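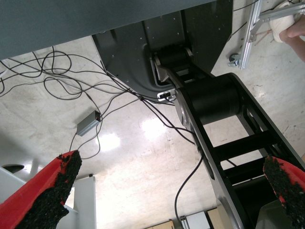 Gromham Broadcasting Forum
Board: Programmes and Presenters
Topic: Length of presenter biographies in the members' directory

archive_desk
Posted Tuesday, 09:14

Members are invited to comment on a proposed change to the directory of presenters and performers. At present there are 2737 entries. The longest are many pages in length, and the shortest consist of a single line giving the title of one programme. The proposal is that every entry should open with a summary of no more than 400 words, covering training, first broadcast work, principal programmes and any stage or film work. Fuller material would follow under separate headings.

Comments are requested by the end of June.

secondreel
Posted Tuesday, 10:02

I support the proposal in general. Many of the older entries begin with schooling and family matters, and the reader must go a long way down the page to learn what the person presented. The entry for the first host of Plovura is a case in point. The programme for which most viewers remember her is not mentioned until the ninth paragraph.

I would ask that guest appearances be left out of the summary altogether.

lime_grove_reader
Posted Tuesday, 10:47

I must disagree with the previous contributor on guest appearances. For a comedian, a run of guest spots is often the main part of a career before a regular engagement is offered. Several members of the Jaltura cast had no other television work for years. To omit those appearances would leave a gap between drama school and the series which the reader could not account for.

secondreel
Posted Tuesday, 11:20

Quoting lime_grove_reader: "To omit those appearances would leave a gap"

The gap would exist in the summary only. The full list would remain further down the page. A summary which lists every panel show is no longer a summary.

wuyts_listings
Posted Tuesday, 13:35

I maintain the pages for the Wuyts comedy evenings, which come to 146 entries, and I have shortened a small number of them to see whether the limit is workable. My findings are as follows.

Stand-up performers fit within the limit without difficulty. Those who have also acted, written and presented do not, unless the dates are moved to a table.
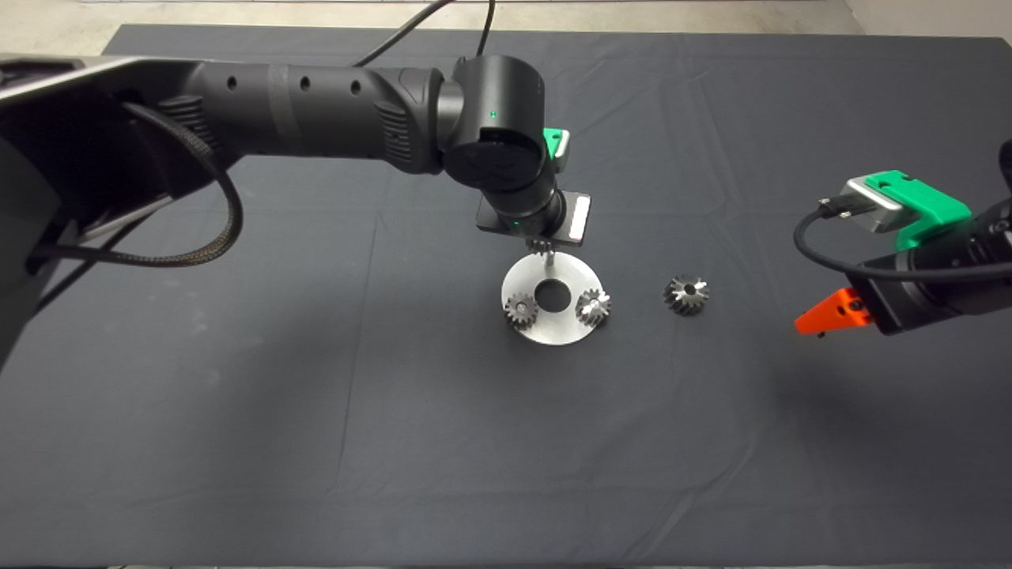 Credits for presenting and credits for acting should in my view be kept in separate tables, each in order of first broadcast. The present practice of placing them in one list leads to errors, particularly where a performer appeared as himself or herself in a drama. Each table should also be plain. I would favour a single dark grey for the heading row, close to that of the cloth on the table above, with one small green mark, like the light on the wrist of the left arm, beside any programme still being broadcast. Further colours would make the pages harder to read.

lime_grove_reader
Posted Tuesday, 14:08

The separate tables are sensible and I withdraw part of my objection. I do not agree with the green mark. It will be out of date whenever a series ends, and we already have many entries which describe a cancelled programme as current. A closing year, or a blank where there is none, serves the same purpose.

quiet_continuity
Posted Tuesday, 15:51

May I raise a related matter? The directory is not consistent in its use of "host" and "presenter". Both words appear in the entry for Plovura, in one place within the same sentence. Whichever is preferred, it should be settled before any summaries are written.

secondreel
Posted Tuesday, 16:10

"Presenter" for British programmes, and the word used in the credits for all others.

wuyts_listings
Posted Tuesday, 16:26

Agreed on "presenter". On the mark, I would still prefer to keep it, and I am willing to check my own pages every 3 months.

archive_desk
Posted Tuesday, 17:05

The comments above have been noted. The separate tables and the use of "presenter" will be added to the draft. The question of guest appearances and that of the mark for current programmes remain open, and further views on both are welcome in this topic.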